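生活用品材料学 講義ノート 第6回
熱可塑性樹脂の食器における形状設計と表面仕上げ

担当:Keith Pomare
配布日:2023年1月31日

6.1 今回の範囲

前回は射出成形の工程(型締め、射出、保圧、冷却、離型)を順に扱った。今回は成形後の形状と表面に話を移し、飲用容器を題材として、抜き勾配、肉厚、口縁の処理、表面の粗さの四項目を取り上げる。着色と添加剤は次回に回す。計算問題は6.7節にまとめてある。

記号は前回までと同じものを用いる。θは抜き勾配(片側)、tは肉厚、Hは容器の高さ、Dは口径、dは底径とする。角度の単位は度、長さの単位はミリメートルである。

6.2 抜き勾配

冷却が進むと成形品は収縮し、内側の金型(コア)に密着する。側壁が完全に平行であれば、離型の全行程にわたって壁面とコアが擦れ、引っかき傷、白化、変形が生じる。側壁にわずかな傾きを与えておくと、少し動いた時点で壁面が離れ、摩擦は急速に小さくなる。この傾きを抜き勾配という。

片側の勾配と口径、底径の関係は次式で与えられる。

tanθ=(D-d)/(2H)

飲用容器では、離型に必要な値よりも大きな勾配を取ることが多い。主な理由は積み重ね(スタッキング)にある。勾配が小さいと、重ねた容器どうしが楔のように食い込み、抜けなくなる。これを避けるには、勾配を大きくするか、内側に段を設けて上の容器の底を受ける。段を設ける場合は、段の位置に肉厚の急変が生じないよう、内外面の形状を合わせて変化させる。

勾配を大きくすると底径が小さくなり、転倒に対する安定性が落ちる。重心の高さをh、底の接地半径をrとしたとき、静的に倒れ始める傾斜角φはtanφ=r/hで見積もる。内容物を入れた状態では液面が傾くため、この式は目安にとどまる。

6.3 肉厚

肉厚は均一を原則とする。厚い部分は冷却が遅れ、表面のひけ、または内部の空隙(ボイド)の原因になる。冷却時間は肉厚の二乗にほぼ比例するので、tを2倍にすれば冷却時間は約4倍となり、成形サイクルに直接影響する。

薄くしすぎた場合の問題は充填不足である。流動長と肉厚の比L/tを流動比と呼び、樹脂ごとに上限の目安がある。底の中央にゲートを置く容器では、底の半径と側壁の長さの和を流動長とみなす。この配置では樹脂が口縁へ向かってほぼ同時に到達するため、ウェルドラインが出にくい。側面にゲートを置くと、反対側で流れが合流し、線状の跡が残りやすい。

外面に見える線がすべて欠陥であるとは限らない。金型の分割面に沿うパーティングライン、意匠としての段、流れの合流によるウェルドラインは、位置と走り方で区別する。パーティングラインは分割面に従って規則的に走る。ウェルドラインは流動の条件によって位置が動く。成形条件を変えて線が移動するかどうかを調べるのが、確実な判別法である。

6.4 口縁

口縁は唇に触れる部位であり、強度と触感の両面から設計する。端面を直角のまま残すと、触感が悪いだけでなく、落下時に応力が角に集中する。一般には丸みを付ける。外側へ張り出した縁(リム)を設けると、環状の補強として働き、口が楕円に潰れる変形を抑える。ただし張り出しが大きいと下面に洗い残しが生じる。 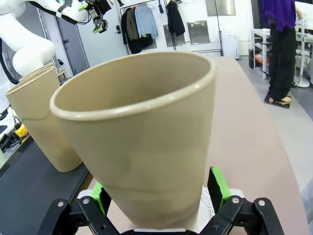
図6-1 上方に開いたテーパー形状のプラスチック製カップ(口縁は丸みを帯びる)

口縁の剛性の評価には、直径方向に荷重を加えて口径の変化を測る方法を用いる。荷重は口縁から一定の距離だけ下がった位置に、向かい合う二点で加える。測定位置を口縁の上端そのものにすると、圧子が滑って値がばらつく。測定条件として、圧子の先端半径、荷重の速度、試験片の温度を必ず記録すること。樹脂の弾性率は温度に敏感であり、試験片を洗浄した直後に測った値は使えない。

6.5 表面の粗さと見え方

光沢面と艶消し面の違いは、主として金型表面の粗さの転写によって生じる。艶消し面を得るには、金型の表面にブラストまたは化学的なエッチングを施す。転写の程度は、樹脂の粘度、金型温度、保圧に依存する。金型温度が低いと表層が早く固化し、微細な凹凸の底まで樹脂が届かない。その結果、同じ金型でも条件によって光沢に差が出る。

凹凸を付けた側壁では、抜き勾配を余分に見込む。凹凸の一つ一つが微小なアンダーカットとして働くためである。粗さが大きいほど必要な勾配も大きくなる。外面だけを艶消しとし、内面を平滑に仕上げる設計は、汚れの残りにくさと手に持ったときの滑りにくさを両立させる手段としてよく使われる。

斑点状の模様は粗さとは別の要因による。有色粒子の配合、植物由来の充填材の混入、混練の不足などが考えられ、外観だけから原因を特定することはできない。断面を切り出して顕微鏡で観察し、粒子の有無と分布を確かめる。

6.6 事例:Polbergの比較試作

演習で扱うデータは、食器メーカーPolbergの試作記録を教材用に整理したものである。同社は二種類の樹脂、BrirnanceとPlakowについて、同一形状の容器を成形した。容器の高さHは100 mmで、勾配は片側3度である。試作数はBrirnanceが602個、Plakowが396個であった。数が異なるのは、Plakowの金型温度の調整に日数を要し、4月の試作期間内に予定数に達しなかったことによる。

報告書をまとめたAbdel Hamidは、不良を「充填不足」「ひけ」「離型傷」に分類している。分類の基準は目視であり、限度見本を用いている。目視による分類は検査者間の差を含むため、比率の小さな差を材料の差と解釈してはならない。試作数が異なる点にも注意し、比較には個数ではなく不良率を用いる。

もう一つの注意点は成形順序である。記録ではBrirnanceをすべて成形した後に、同じ金型でPlakowを成形している。金型表面の摩耗や付着物の影響が、材料の影響と分離されていない。順序を交互にした追加試作があれば検討できるが、記録には含まれていない。

6.7 演習問題

問1 6.6節の容器について、口径Dと底径dの差を求めよ。tan3°=0.0524とする。

問2 同じ高さで勾配を片側1度に減らした場合、底径はどれだけ増えるか。口径は変えないものとし、tan1°=0.0175とする。

問3 肉厚を1.5倍にしたとき、冷却時間は何倍になるか。6.3節の近似を用いよ。

問4 外面の低い位置に水平な線が一本認められる容器がある。線の成因の候補を二つ以上挙げ、それらを判別する試験を述べよ。

問5 6.6節の試作計画を、材料と成形順序の影響を分離できるように組み直せ。金型は一つしか使えないものとする。

問1から問3は数値と単位を明記する。問4と問5はそれぞれA4用紙半分以内で記述する。

6.8 問1の略解

D-d=2H・tanθ=2×100×0.0524=10.48 mm。有効数字は三桁とし、10.5 mmと答える。θを片側の値と取り違えずに全角と解釈すると、結果はおよそ半分になる。図面を読む際にも、勾配の表記が片側か全角かを注記で確認すること。

次回は着色剤、充填材、紫外線による変色を扱う。第5回の配布資料のうち、保圧と収縮率の表を持参のこと。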